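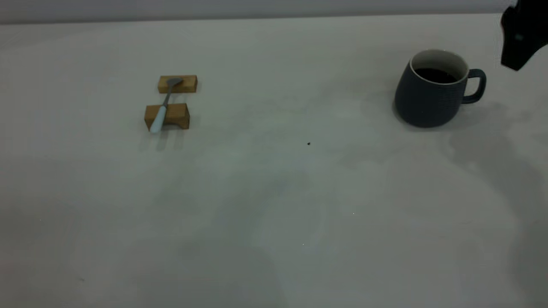
Wooden blocks and a spoon on the table at Clistdale.

Progress report to the Győri Fund, 26/06/2020

We have had such a good spring with the Clistdale lunch club, and your grant has been a big part of it! Ayten Aydoğan now cooks for 24 neighbors (a few more when there's soup), and we have spent $1158 so far, mostly on groceries and gas for deliveries.

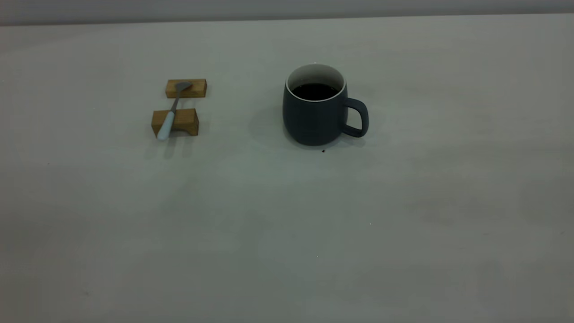

Spoon resting on two wooden blocks.

The bread orders were slow to settle down, I'm afraid, but Jamo Bakery now sends us 100 rolls every week. We hope to add five more households by August.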